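4.2 How titles and sizes were recorded

Anyone who has spent an afternoon with old gallery price lists will know the feeling of being sure of a painting and quite unsure of its name. Our 1,318 entries came from the papers of the Gerkton, a small regional gallery that sold landscapes and still lifes to summer visitors, and the person typing its lists (there seem to have been several over the years, each with firm opinions about commas) did not always feel bound by what the last one had done. A canvas called "Evening, Lower Pasture" in one list may be "Lower Pasture in the Evening" in the next, and we spent many happy and some less happy hours deciding when two such lines meant one picture.

We settled on a plain rule. Two lines were joined when the painter, the support and both measurements agreed, and when the titles shared at least one noun that was not "landscape," "study" or "view." Nusrat Roy, who read every list from start to finish before any of us touched the spreadsheet, argued early on for leaving frame sizes out of the comparison, and she was quite right, as the Gerkton reframed its stock freely and measured whichever edge was handy that day. After joining, 918 separate works remained. The Nalik lists, which we had first hoped to fold in as well, give only the longer side of each canvas, and so we kept them apart and come back to them in Section 5.
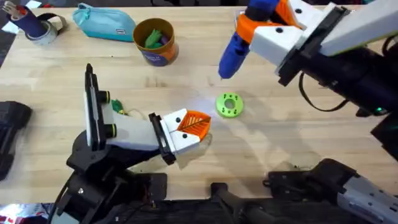
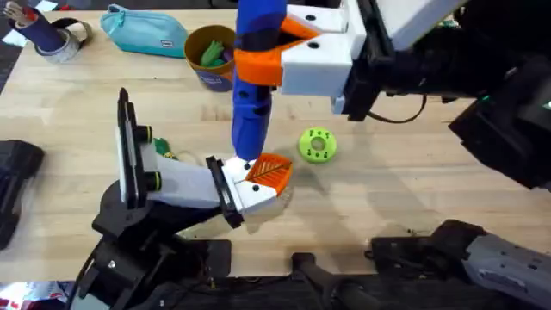 Figure 3. Robot arms over a light wooden tabletop, with a blue cylindrical object held above it in both views.

Supports gave us more trouble than we had expected. The early lists say "board" for nearly everything that is not canvas, while the later ones tell canvasboard apart from panel with real care, and once in a while add a remark on the back of the sheet. We did not try to guess which kind of board an early typist had in mind. Those works are entered simply as "board," and a reader who wants to compare the two periods should treat the finer terms as belonging to the later one only.

Measurements were copied in inches, height first, as the gallery gave them. In 22 cases the title plainly called for an upright picture (a single poplar, a church tower, a standing figure) and the numbers described a wide one. It was tempting to swap them around, and we admit we did so in our first draft, but a painter is free to put a poplar on a wide canvas if she likes, and we have gone back to the printed order and added a flag beside each one.

There remain 12 works by Jemetti listed with a price and a size and no title whatever. Uddin's handwritten stock book has short notes that might fit a few of them, such as "red barn, snow" and "the one with geese," and we give these in the notes column with a question mark. They are not counted as titles in Table 2, and they play no part in the subject groupings that follow.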